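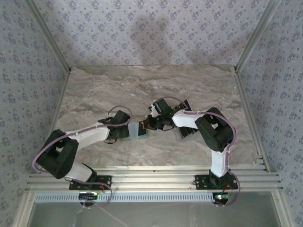
What is a hustings?

A hustings is a public meeting, held in the weeks before an election, at which the candidates sit together and take questions from the people whose votes they are hoping to win.

Hustings (public meeting)

A hustings (the word is treated as singular or plural, and people will argue happily for either) is a gathering at which those standing for office speak and are questioned before polling day. The custom is strongest in Britain, where a hustings may be held in a church, a school hall, a library, a students' union or the upstairs room of a pub, and where it remains one of the few chances an ordinary voter has to look a candidate in the eye and ask about the buses.

Origin of the word

The name is a good deal older than the meeting. It comes from an Old Norse word, húsþing, a "house assembly", meaning a council called by a king or lord among the people of his own household, as opposed to the larger open assembly of the whole district. It passed into Old English before the Norman Conquest, and in London it settled on a court of the City, the Court of Husting, which sat at the Guildhall and dealt for centuries with wills, land and debts.

From the court the word seems to have moved to the raised platform on which its officers sat, and from there, by the eighteenth century, to the temporary wooden stage put up for parliamentary elections. Candidates were nominated from this stage and spoke from it, and voters climbed up to it to declare their choice aloud. It was noisy and often drunken, and a candidate who came away with nothing worse than mud on his coat had done rather well. The Ballot Act of 1872 brought in the secret ballot and did away with public nomination, so the platforms came down, but the word was by then far too useful to lose. "On the hustings" had come to mean campaigning in general, and in time the plain noun was fixed to the sort of meeting described here.

Usual form

There is no single set of rules, and anyone who has sat through a few will know how much they differ. Most, though, follow a pattern that would be recognised anywhere. The candidates sit in a row at a long table, with the chair at one end or in the middle. Each makes an opening statement, commonly of two or three minutes, in an order settled by drawing lots or by the alphabet. Questions follow, and then each candidate has a minute or so to close.

Questions may be sent in beforehand, written on slips at the door, or taken straight from the floor. Slips let the chair group similar questions together and quietly lose the ones that are really speeches. Questions from the floor are livelier, and audiences tend to prefer them, though they do need a firm hand. A good many meetings now use both, beginning with written questions and opening up the floor once the room has warmed to its work.

Role of the chair

The chair keeps time, sees that each candidate is treated alike, and stops people talking over one another. It is usual to choose somebody with no party ties, such as a local editor, a head teacher or a member of the clergy. Sawsan Khoury, whose handbook The Chair's Evening has been widely passed around among organisers, takes the view that a chair ought to speak less than anybody else at the table, and that a small bell is kinder than an interruption. Her advice on hecklers is to answer the first one politely, and to remind the second that there are other people waiting.

Rami Tarawneh, in an essay on town meetings, disagrees with her on one matter. He holds that a chair should be free to put a question again when it hasn't been answered, even if this costs the next questioner their turn. Practice varies, and candidates generally like to be told beforehand which sort of chair they are getting.

Fairness and the law

In Great Britain the law draws a line between hustings that are selective and those that are not. Where every candidate known to be standing in the constituency has been invited, or where there are fair and impartial reasons for leaving somebody out, the meeting is not normally treated as spending in anyone's favour. If only some are invited, without such reasons, the cost may have to be counted. Charities may hold hustings provided they remain even-handed, and a good many do. A candidate who is asked and can't come is often allowed to send a short statement for the chair to read, though a stand-in is less often welcomed.

An example: the Modley hustings

The market town of Modley is often mentioned by writers on the subject, having kept unusually full notes of its meetings. The best remembered was held on Apr 22, 2011, ahead of that spring's council elections, in the old Lonari assembly rooms. Six candidates had been invited and five attended. The hall had seats for 700, and with people standing along the walls and up the gallery stairs the count at the doors came to 815, a very respectable turnout for an evening largely given over to parking, bin collections and the future of the swimming baths.

Nisreen Haddad was in the chair. Her decision to let the absent candidate's statement be read last, after everyone else had closed, was grumbled about at the time, and the order has been drawn by lot in Modley ever since. The longest exchange of the night was between Hernán Nina and Albane Gaillard, both standing in the same ward, over the proposed sale of the Hendico yard beside the canal. It ran to nearly 6 pages of the typed record, and was taken up again by the two of them at a second meeting in October, by which time both were on the council.

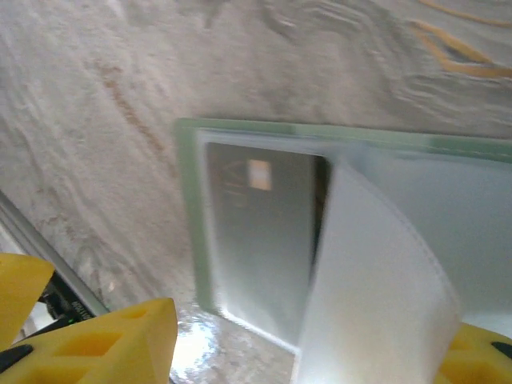
Tabletop with a transparent card holder.

Attendance and influence

How far a hustings changes anybody's mind is hard to say. Those who come are often members of a party already, and have brought their loyalties in with their umbrellas. Even so, local newspapers report the meetings, remarks made at them are repeated on doorsteps, and a promise given before a full hall can be awkward to take back. For candidates from smaller parties, and for independents above all, a hustings may be the only occasion in the whole campaign when they are given just as long to speak as everybody else.

Similar customs elsewhere

In the United States the nearest thing is the candidate forum, frequently run by a civic group, and the more formal debate, where candidates may reply to each other directly. Canada speaks of all-candidates meetings, and Australia and New Zealand of candidates' forums or meet-the-candidates evenings.

See also

Canvassing
Election agent
Returning officer
Secret ballot
Town hall meeting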